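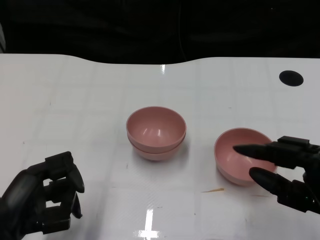

Does grace have to be said before the food is eaten?

Scripture has it both ways. Deuteronomy 8:10 puts the blessing after, when you have eaten and are full. The Gospels put the thanks first, over the loaves. Most of the households in this study say it before and have never thought about the other option.

4. Table grace in the home: what the diaries show

4.1 Background, briefly

Grace gets little attention. Plenty written on family worship, on catechism at home, on bedtime prayer. Table grace mostly turns up in a footnote or as a sign of something else (a yes/no item on a religiosity scale, say). We wanted it on its own. Who says it, what words, when it gets dropped, and what the parents think the children are learning from it.

The biblical material is thin but not hard to find. In 1 Samuel 9:13 the people won't eat until Samuel has come to bless the sacrifice. Jesus gives thanks over the seven loaves in Mark 8, blesses the bread at Emmaus in Luke 24. Paul gives thanks in front of everybody on a ship that is about to break up, Acts 27:35, and then eats. First Timothy 4:4-5 is the one our participants quoted most: everything God created is good if it is received with thanksgiving. The Didache has a prayer for after the meal, once people are filled. Whether that was a full meal or the Eucharist or both is argued over and we leave it alone.

None of these passages commands a family to bow heads at six in the evening. Participants knew this, mostly. One father in Pacheco: "It's not a rule. It's just rude not to."

4.2 Sample and diaries

Three congregations, in Cosard, Pacheco and Tromov. 44 households with at least one child living at home. Each kept a meal diary in a ruled notebook, and the diaries ran for seven months, ending in November. An entry meant one meal eaten together, with a line for the grace if there was one: who said it, set words or own words, anything odd. We asked for main meals only. Some people wrote down breakfast anyway. We dropped those.

That left 1,666 entries. Uneven, as you would expect. A few households wrote something most evenings, a few gave up early and filled in a week here and there when reminded. The quiet stretches are not random (see 4.6).

Interviews at the end with the parents, together where possible. Children were not interviewed, though several wandered in and had things to say. With the parents' permision some of that is quoted.

4.3 Set words and own words

The big split. Cosard households used a set grace nearly always, usually "Bless us, O Lord, and these thy gifts" or a sung one the church teaches at its summer school. Pacheco was the opposite. Own words, different each time, at least in theory. Tromov mixed, and the mix went by household and not by meal.

In theory, because free grace settles into a pattern quickly. Parents who said they used their own words were often able to recite, laughing, exactly what they would say tonight. "Father thank you for this day, thank you for this food, bless the hands." Children can do it too. A girl in Pacheco corrected her father when he left out the hands.

Parents in Cosard defended set words on practical grounds more than theological ones. A tired person can say them. A visitor can join in. A four year old can lead. Several brought up Matthew 6:7 and vain repetition without being asked, so clearly they had heard it from somebody. One mother's reply was that the Lord's Prayer comes two verses later. Fair point.

Pacheco parents worried about the reverse problem. That the child whose turn it is will freeze, or show off, or pray at a brother. Praying at someone was noted in diaries from every congregation that allowed free grace. "Please help Sam to stop chewing like that. Amen." Parents were divided on whether to step in.

4.4 Who leads

The father leads most often in all three places, the child next, the mother third. We expected more of a gap between congregations, given what is taught from the front about headship. Did not find it. In Tromov, where the teaching is firmest, children led as often as anywhere.

What changes it is guests. With grandparents at the table the oldest man says it, almost always. With guests who don't attend any church the grace gets shorter and set words come back, even in homes that never otherwise use them. One couple said they drop hands-holding for guests but keep the words. Another does it the other way round, silent and holding hands, which they felt was less of an imposition. The guests were not asked.

A pattern we had no question for, so the data are patchy: the person who cooked rarely leads. Where the diary named the cook, it was usually somebody else giving thanks. Two mothers raised this in interviews, one with some heat. She did not want to be thanked in the prayer, she wanted somebody to carry the plates.

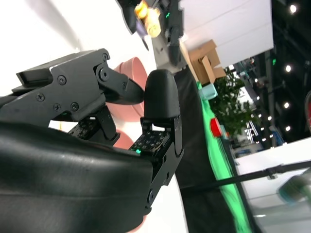

4.5 Where grace gets dropped

Restaurants first. Then the car, which many parents did not think of as a meal until the diary made them write it down. Then anything eaten standing. Leftovers seem to count less than a cooked dinner, in practice if not in principle, and pizza less than either.

Restaurant grace is the one place Matthew 6:5 comes up a lot, the hypocrites who love to pray where they'll be seen. Parents who skip it in public cite that. Parents who keep it up cite Daniel and his open windows. The first group is larger. A middle way is the silent head-dip, noted in the diaries as "quick one" or "did it with my eyes."

Quarrels too. Entries where the grace was skipped sometimes say why, and the reason is often that people weren't speaking. One household in Tromov had a rule that nobody says grace angry, taken from Matthew 5:23-24, leaving your gift at the altar. They reported long waits and cold food. They kept the rule the whole time.

Late work shifts matter more than belief. When the family eats in two sittings the first sitting tends to say grace and the second does not, and the second is usually one adult alone. Asked about it, those adults were surprised. "I never counted it as a meal." Saying grace alone struck many of them as strange, although praying alone did not. We think this says something about what grace is for in these homes. It is a way of starting together. The thanks are real, going by the interviews, but the thanks seem to need company.

Figure 1. White tabletop, three pink bowls.
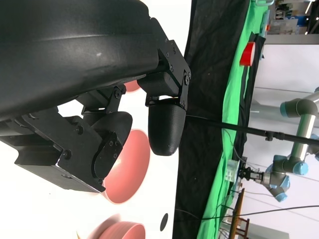
By Sinéad Sheehan
Ceneo Papers in Household Religion, section 4 continued

4.6 Limits, and some notes before the discussion

Diaries change behavior. Obvious, needs saying. Six households told us they had started saying grace more often once the notebook was on the table, and one said they'd started saying it at all. We kept them in. Taking them out doesn't shift the order of who leads or the set/free split between congregations, but it does lower the overall rate and so we don't report an overall rate.

Gaps. The thin weeks bunch up in summer, around illness, and around a new baby. Parents who stopped writing had not necessarily stopped praying. Some had. We can't seperate the two from the notebooks and memory at interview wasn't much help.

The congregations were picked because they said yes. All three teach that parents are responsible for prayer at home (Deuteronomy 6:7 was on the wall in one church hall), so this is a sample of people who already think they should. Nothing here about homes where one parent believes and the other doesn't, except for two cases in Cosard, and two cases is not a finding. Still, both handled it the same way. The believing parent leads, the other waits with a fork down. Children in both homes had asked why.

On coding. "Own words" was given to anything that wasn't a known text, which overstates how free it was, see 4.3. Sung graces were coded as set. Silent ones got a separate code and are left out of the comparison of words, obviously.

4.7 What the parents think it teaches

Manners came up before doctrine. Waiting, noticing the other people, not grabbing. Then gratitude, though parents used the word carefully and a few said the children plainly weren't grateful, they were hungry. Doctrine third: that food comes from God, that God can be spoken to at ordinary times.

Only a handful linked grace to the Lord's Supper. We had expected more, given Luke 24. One Cosard father did at length. His view was that a child who has watched bread being blessed every night of her life comes to communion already knowing half of it. His wife thought that was a lot to hang on fish sticks. Both views are in the transcript and we take them up again in section 5, with the pastors' interviews.

Hunger in other places was mentioned in free grace often, usually by the children and usually in the same phrase, "bless those who don't have any." Parents were uneasy with it. Some had acted on it, a box for the food pantry by the back door, a skipped meal in Lent. Others said they let it go by because dinner was getting cold. The phrase turns up in set graces as well, added on by the child after the amen, and where that happened the parents had generally let it stay in.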